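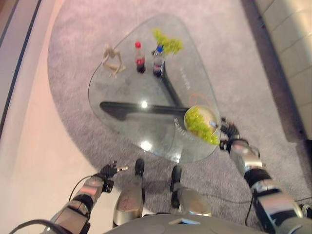

Drornden teleoperation study
Progress report to Grestier, second period
1/19/22

Prepared by Gwawr Rees, with contributions from Bo-ram Seok and Severino Sepúlveda

1. Status

Work package 2 (demonstration of household tasks by remote control) is in progress. Work package 1 (commissioning of the humanoid and operator station) is closed, apart from the revised cable routing described in section 4. Spending is within the agreed budget for the period.

2. Demonstrations recorded

The target for the work package is 800 accepted demonstrations. At the date of this report 588 have been accepted and 139 rejected. Rejected recordings are kept with a reason code, as Grestier asked after the first report.

All sessions in the period were run in the living room area at Birham. The operator sees through the head camera and moves both arms with hand controllers; finger closure is set by the trigger. The legs are not commanded during a demonstration. The robot is placed in front of the glass coffee table before recording starts and stays there until the recording is saved.

The current task group is tabletop tidying. Objects include soft drink bottles, a jointed wooden mannequin, grapes on the glass and grapes in a clear bowl. The bowl is placed near the robot's right hand for the one-handed variant. Object positions are changed between recordings from a printed list, and the operator is not told the next layout in advance.

3. Findings

Clear objects on a clear surface remain the hardest case. The operator judges the height of the bowl mainly from its rim and its contents, and reflections from the ceiling light make this harder when the head is tilted steeply down. Elis Edwards has compared approach paths from the side with approach paths from above. Side approaches gave fewer rejected recordings and are now the standard instruction for the bowl.

Loose grapes are a separate difficulty. The fingers can close on a bunch, but the trigger gives no sense of force, and operators tend to squeeze too hard in their first session. Severino Sepúlveda has added a grip limit in software, which can be set for each object. It has been in use for the second half of the period and no change to the hand itself is proposed.

Operators also differ in pace. Meirion Griffiths pauses before contact, and his recordings are longer but easier to divide into stages. Bo-ram Seok works without the pause. Both styles are being kept in the set for now - training on each separately is planned before we decide whether to ask for one or the other.

4. Problems and delays

Four working days were lost to a fault in the left controller, which dropped its connection when the arm was fully extended. Ticona replaced the unit and the fault has not come back. Cable routing on the arms will be revised in January. The work needs a short stop in recording and is already in the plan.

The draft instructions for new operators are late. The section on stopping the arms safely has been finished and is in use; the section on labelling is still with Gwawr Rees.

5. Next period

- Record the remaining demonstrations needed to reach the target.
- Train a first policy on the one-handed bowl variant and test it on layouts left out of training.
- Repeat a small part of the set with the ceiling light dimmed.
- Send the finished operator instructions to Grestier for comment.

No change to the end date is requested. We would like Grestier's agreement to move the unspent travel money to controller spares, and a short note setting out the amounts is attached.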